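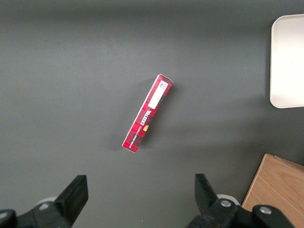
1. 11월 진행 상황: 인식과 파지 계획
늘 너그럽게 기다려 주셔서 감사합니다. 지난달에는 손목 카메라 영상에서 물체의 방향을 추정하는 모듈을 다시 썼습니다. 쇼트브레드 상자처럼 좁고 길쭉한 물건이 비스듬히 놓이면 예전 버전은 긴 축을 자주 뒤집어 잡았는데, 체크무늬와 흰 라벨을 단서로 함께 쓰게 하니 한결 나아졌습니다. 기록해 둔 장면 100개로 돌린 재생 시험에서 축이 뒤집힌 경우는 5건이었고, 목록은 Ka-ming Cheng 연구원이 Tollia 저장소에 정리해 두었습니다.

2. 양팔 계획기
서랍 작업은 솔직히 예상보다 손이 많이 갔습니다. 두 팔의 경로를 따로 계산한 뒤 맞추던 방식을 접고, Seltix 계획기 안에서 한꺼번에 풀도록 바꾸었습니다. 계획 주기는 15Hz로 유지됩니다. 열린 서랍의 충돌 모델은 아직 손으로 넣고 있어서 이 부분이 조금 부끄럽습니다.
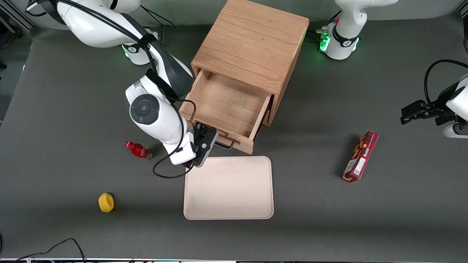 그림 2. 서랍이 열린 수납장과 양팔 작업대. 한쪽 그리퍼가 손잡이 가까이에 있다.

3. 다음 단계
서랍 상태를 고정 카메라로 추정해 충돌 모델에 바로 넣는 일부터 시작하겠습니다. Vomudberg 쪽 로그 도구 이전도 함께 진행하며, 추가 예산은 필요하지 않습니다.

2023-12-24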